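3. Gathering the demonstrations
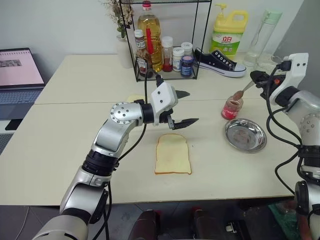
Household Manipulation Group, Stitusmont Laboratory

Figure 3. Two-armed jam spreading at the Lumanlan table. The right gripper has the tip of its tool in the jam jar, and the left gripper waits over the near half of the table, just behind a plain slice of bread.

3.1 The task and the table

We chose jam on bread as our main task after a good deal of friendly argument, and we remain fond of it. It asks for two hands, it involves a substance that never behaves in quite the same way twice, and everyone who has ever eaten breakfast has an opinion on whether it has been done well (this last point proved more useful than we expected when we came to mark the results). The full set, which we call Lumanlan, holds 1,517 demonstrations that passed our checks, out of 2,000 recorded. Figure 3 shows the moment we refer to throughout as the dip, with the tip in the jar and the slice still unspread.

The table was deliberately left looking like somebody's kitchen. Behind the working area there is a wire rack of bottles, oil and ketchup among them, and to its right a canvas sneaker lying on its side in front of a big jug of dish soap. Our earlier set, Bumau, was gathered on a bare white bench, and the policies trained on it were charming at that bench and quite lost anywhere else. We wanted the learner to meet plenty of things that have nothing to do with the job, and to learn to leave them alone.

3.2 Operators and instructions

Demonstrations were given by Aileen Policarpio, Angelica Sison and Ottar Lindqvist, each of whom practised for 2 days before anything was kept. Instructions were short. Operators were asked to begin with both grippers clear of the bread, to dip once, to spread towards the crust, and to put the tool down in the steel dish at the end. Beyond that they were free to work as they pleased, and they did! Angelica likes to steady the slice early, whereas Ottar leaves the left arm hovering until the jam is nearly over the bread. We kept both habits in the set, and Section 5 looks at what the policy makes of them.

3.3 Checking

Zihan Meng and Jocelyn Galang watched every recording from start to finish in Pornora, our labelling tool, and marked where each stage began. The boundary between dip and lift gave the most trouble, as the tip often lingers in the jar — sometimes for longer than the spreading itself. A further 100 recordings were labelled by both of them separately so that we could compare their marks. Labels were frozen on August 14, 2020, and all the results below use that version.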